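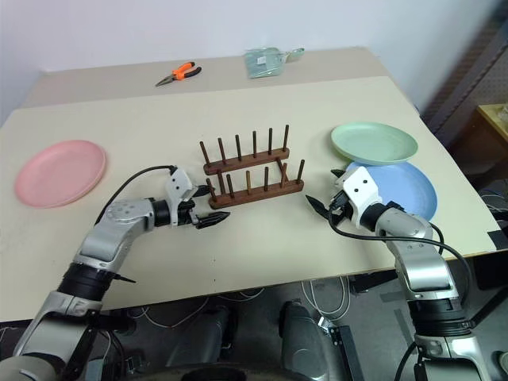 What kind of artwork file do I need to get my logo printed on a tote bag?
A vector file, saved as PDF, EPS or SVG, with all the text turned into outlines. If all you have is a picture pulled from your website, you can still get there, and the steps below will show you how.

I love this part of the job! A good one-color logo on a plain cotton tote looks fantastic, and most of the work happens before you ever talk to a printer. I wrote this after getting 207 bags made for the Morkovville street fair, so you get the benefit of my mistakes too.

Step 1: Find the original logo
Ask whoever designed it. Search old emails for attachments ending in .ai, .eps or .svg. A PDF may work as well – open it and zoom in as far as the program lets you. If the edges stay sharp, you have vector art. If they break into little squares, you have a bitmap saved inside a PDF, and you'll need to redraw it.

Step 2: Redraw it if you must
Simple shapes can be traced automatically in most drawing programs. Start with the biggest copy you can find, turn it to pure black and white, and run the trace. Then go in and clean up the corners by hand, especially on letters. I spent a whole evening on the S in Smadi and it was worth every minute.

Step 3: Get down to one color
Remove gradients, shadows and glows. Screen printing puts down flat ink, so every part of your logo has to be either ink or bag. Try it in solid black first. If it reads well in black, it'll read well in navy or red or anything else dark enough for natural cotton.

Step 4: Thicken the thin stuff
Cotton has a weave, and hairlines get lost in it. Make thin lines bolder and open up small gaps, like the holes in a lowercase e. Drop the tagline if it's tiny (I know, I know, but people read the big word and that's plenty).

Step 5: Size it on paper
Print the logo at full size on office paper, cut it out and tape it to a bag you already own. Hang the bag on your shoulder and look in a mirror. My first layout was 294 mm wide and wrapped right around the sides once the bag had groceries in it. The final one was 104 mm across the longest word and looked so much better!

Step 6: Convert the text and save
Select all the lettering and choose the command for outlines or curves. Keep a second copy with live text for yourself, so you can fix a phone number later. Name the files clearly, something like Zudeo_tote_black_outlined.pdf.

Step 7: Ask for a proof
Check the spelling, the ink color, the width and the distance from the top seam. Read the web address out loud, letter by letter. On the Flilonard order I caught a missing L this way, with 5 people having already approved it.

Once you reply to the proof, save that email in the same folder as your artwork. You'll want both when you reorder – and you'll probably reorder, these bags go fast!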